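Home | Stories | Archive | Submit | Contact

Search this site... Go

THE LINER RULE

The standard was called Fernandes, after the building where it had been written, and by the time it reached Zuleica Sampaio it had 514 clauses. She had been hired to check one of them. Clause 3417, which was numbered that way for reasons that had left the company along with the man who numbered it, said that a household machine shall not disturb the lining of a waste container unless instructed.

"Define disturb," she said on her first morning.

"It's in the glossary," said the lead from Stirnumis, who had built the arm.

She looked. The glossary said: disturb - see interfere. Interfere wasn't in the glossary.

She had done this kind of work before, for elevators and once for a car wash, and she had a low opinion of rules that were written by people who wanted to sell the thing being ruled. Stirnumis wanted a Serkport mark on the box by March. Serkport gave out marks. Pisau paid the two of them and sent the coffee. Everybody in the building was very polite.

The task was plain enough. Approach the wastebasket, stop short of it, wait for a word. The lead called it the courtesy stop and said the word courtesy a lot. Zuleica wrote it down as "stop" and asked to see what the arm saw.

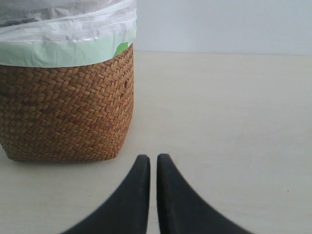
Wrist view at the stop. Basket with liner, left; gripper fingers, lower center.

She studied it for longer than he liked.

"So it's being courteous now," she said.

"Yes."

"What would it look like if it had just jammed?"

He laughed, and then saw that she had her pen out.

"There'd be a fault code."

"And if the fault code jammed?"

"That's a different clause," he said, and he was right, it was clause 88, and it was somebody else's.

She didn't dislike him. He had a daughter's drawing taped inside his laptop, and he went back to the bench himself when he could have sent someone. But he believed that a thing written down had been done, and she had met a lot of people who believed that. The elevator people had believed it right up to the morning of the inspection.

She asked for the instruction log. The log said the arm had held and was waiting. She asked who wrote the log. The arm wrote the log.

"You could put a person in the room," she said. "With a clipboard. They look at the bag before, they look at the bag after."

"That isn't how it'll be in a home."

"Who said anything about a home? I'm asking if your rule works."

He went to phone somebody. She ate a cracker and read the clause again. Shall not disturb the lining. There was a bright bit of green at the corner of the basket's rim, tucked where the bag came over, and she wondered what the rule made of that. If the arm pushed it in, was it disturbed or was it tidied? Her mother would have pushed it in. Her mother would have failed clause 3417 every day of her life, and the kitchen would have been spotless.

The lead came back and said Serkport felt the log was sufficient.

"Serkport felt," she said.

"They were quite clear."

"Then they can sign it."

He sat down across from her. It was late, and the air conditioning had gone off for the night with a clunk that made them both look at the ceiling. She could see him trying to work out whether she was difficult or only slow. People usually picked difficult.

"What do you need?" he said at last. "To put your name on it. Tell me and I'll get it."

She thought about it seriously, because he had asked seriously.

"Two runs," she said. "Same basket. One where you tell it to stop and one where you don't tell it anything. Mix them up, don't tell me which is which, and I'll say if I can see the rule."

"And if you can't see it?"

"Then I don't know what you've got, and you don't either."

It took some 2 hours to set up. He put the first view on the big screen without a label and stood back with his arms folded.

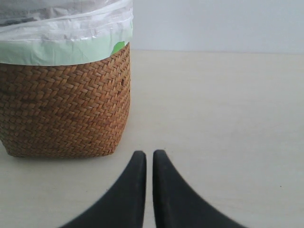 WHAT SHE WROTE

She wrote: basket standing, bag over the rim, green at the corner, fingers short of the basket. She wrote: cannot tell. Then she asked for the other one and wrote the same four things in the same order, and under them, cannot tell.

"It didn't touch the bag in either," the lead said. He sounded pleased, and then he sounded less pleased.

"No sign of it," she said. "So what's the clause doing?"

He looked at the two sheets for a while. Then he took the cracker she offered him and opened the glossary, and scrolled down to the letter I.

Last updated June 28, 2024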